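Last updated: January 16, 2021

3. Setting Out and Rotating Ripe Fruit

This section covers fruit that has been taken out of the Gavemia storage crate and placed on an open plate for use. For stacking the crate itself, see Section 2. For cleaning the crate liner, see Section 4.

3.1 Before you begin

Use a glazed plate with a low rim. Unglazed clay holds moisture against the skin and is not recommended. The Fillis plate supplied with the set holds up to 700 g of fruit in a single layer. Do not exceed this load when the plate is to be carried.

Set the plate on a level surface away from the stove and out of direct sunlight. Wood and wood-pattern tabletops should be wiped dry first.

3.2 Placing the fruit

1. Check each piece for splits or leaks. Set damaged pieces aside for cooking.
2. Place round, firm fruit first.
3. Lay pears on their sides. Do not stand a pear on its base on a glazed surface – it may tip and roll.
4. Leave stems attached. A pulled stem opens the flesh to the air.
5. Do not stack. A single layer is sufficient for daily use.

Note: A pear laid near the rim may extend past it. This is acceptable on a plate that stays in one place, provided most of the weight is on the plate. Move the pear inward before lifting the plate.
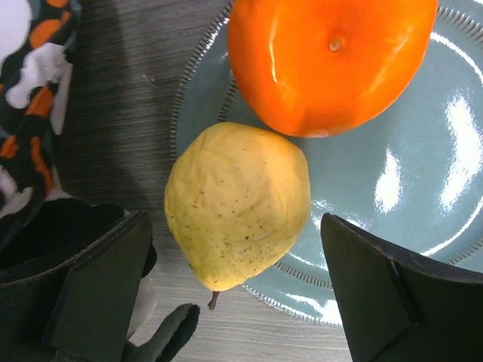
Small brown specks on a yellow pear are normal and do not affect eating quality. Larger dark marks should be checked by touch. If the spot is firm, keep the pear on the plate and use it first. If it is soft or sunken, cut the area away and use the remainder the same day.

3.3 Checking ripeness

1. Press lightly beside the stem with the thumb. Slight give indicates a ripe pear.
2. Do not press the wide end. It softens last and bruises easily.
3. Return hard pears to the Lutden paper sleeve and check again the next day.

Caution: Ripe pears bruise under light pressure. Do not rest heavier fruit on top of them. Contact side by side is permitted for short periods.

3.4 Rotation

Turn each piece once a day so that it does not rest on the same spot. Fruit left on the plate for more than 3 days should be eaten, cooked, or moved to the refrigerator. Wipe the plate with a damp cloth between batches and dry it fully before refilling.

Note: Earlier copies of this guide gave a limit of 16 days. That figure applied to unripe fruit in the closed crate and has been moved to Section 2.

Section revised by Ezequiel Villalobos.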